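How to Oil and Look After a Wooden Cutting Board with a Juice Groove

By Zofia Wysocka

A wooden board that gets used every day needs oil a few times a year. The job takes 20 minutes of work and one night of waiting. These steps are for a solid or glued-up hardwood board with a groove cut around the top. They work for walnut, maple and cherry. Bamboo boards can be treated the same way but take less oil.

What you need

Food-grade mineral oil, 200 ml bottle or larger
Two clean cotton cloths
Coarse salt
Half a lemon
Fine sandpaper, 220 grit (only if the surface feels rough)
Dish soap and a soft brush
A cotton swab or an old toothbrush for the groove

Do not use olive, sunflower or other cooking oil. It goes rancid in the wood and the smell is hard to get out.

Step 1. Look the board over

Put the board on the counter near a window. Run your palm over the whole top, then along the edges. Feel for raised fibers, knife ridges and any spot that seems dry or chalky. Look at the joints if the board is made of strips. A hairline gap at the end of a joint should be watched. A gap you can fit a fingernail into should be glued before you oil anything.

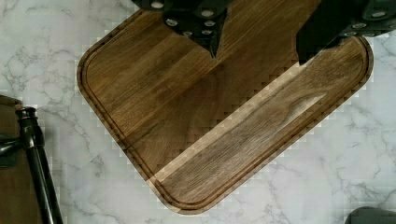

Dark walnut board with a juice groove, on the marble counter.

Walnut often has light and dark strips side by side. Color differences of this kind belong to the wood and oil will not even them out. A dry patch looks dull and feels rough, and a drop of water soaks into it within seconds. On a well-oiled part of the board the drop beads up.

Step 2. Wash it

Wash both faces with warm water and a little soap. Keep it quick. Do not leave the board in the sink and never put it in the dishwasher. Rinse, wipe, and stand it on edge to dry. If you lay it flat, the lower face stays damp and the board can cup.

Step 3. Scrub out stains and smells

Sprinkle coarse salt over the top and rub it in with the cut side of the lemon, going with the grain. Leave it for five minutes, scrape it off and rinse. For onion or garlic smells, do it twice. Let the board dry overnight before going on. Oil put on damp wood stays near the surface and turns sticky.

Step 4. Sand if needed

Skip this if the board is smooth. Otherwise sand lightly by hand, always along the grain, and wipe off all the dust with a barely damp cloth. Around a knot or any place where the grain swirls, use very light pressure. The fibers there run in several directions and tear easily. Fold a small strip of sandpaper over your fingertip for the groove and make a few passes down each side.
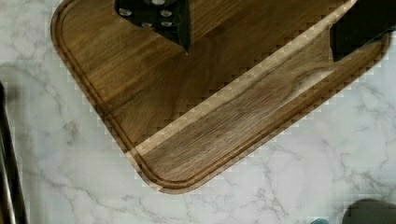
Straight grain over most of the board, with a wavy patch where the pattern curves.

Step 5. Oil the groove first

Most people oil the flat part and forget the channel. Meat juice and fruit juice sit there, so it dries out sooner than the rest. Dip the swab in oil and go once around the groove, including the corners. Then pour a spoonful of oil in the middle of the board and spread it with a cloth. Do the top, the edges and the bottom. End grain drinks the most and may need a second coat right away.

Step 6. Wait, then wipe

Leave the board standing on edge overnight. In the morning wipe off whatever has not soaked in. Check the groove again for pooled oil. If the cloth comes away greasy, keep wiping until it does not.

Where to keep it

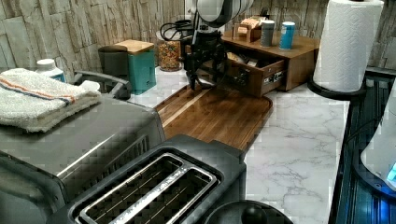 Heat and steam do more harm to a board than knives do. Pick a storage place with air on both sides and keep it clear of the dishwasher vent. On a counter where the board shares space with a two-slot toaster and a countertop oven, leave a gap of a hand's width between the board and anything that heats up, and brush the crumbs off it before you put it away. My neighbor Sharon Rotich leaned hers against the side of her oven for one winter and it warped enough to rock.

How often

A new board: once a week for the first month.
A board in daily use: every 6 to 8 weeks.
A board used now and then: twice a year. I do mine in April and again when the heating comes on.

A 500 ml bottle of oil lasts me around two years with one large board and a few spoons. Store it with the cap tight and away from the stove. Wash the cloths or spread them flat to dry outdoors.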